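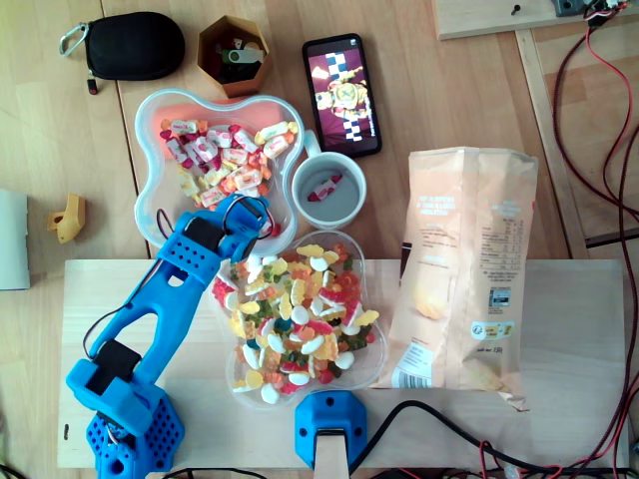 Tabletop arm etiquette

Tabletop arm etiquette is the loose set of house rules people follow when a small robot arm shares a desk with everything else. I first ran into it in the Prudia handbook, which had 17 rules, and I still keep most of them (okay, the easy ones!). The version most of us use now is the Zokon list, dated February 23, 2018.

The big ones: bolt or clamp the base before you power up, leave slack in the servo wires at every joint, and run the arm at low speed the first time it tries a new move. Drinks and phones go outside its reach – I'm bad at this one. Candy for pick-up practice is fine, but don't eat what the gripper has touched.

Mersha adds a rule about checking printed joints for cracks every 1000 cycles. Terkar asks for 2 people in the room, and I've never seen anyone stick to that after dinner.

See also: Cable routing, Servo limits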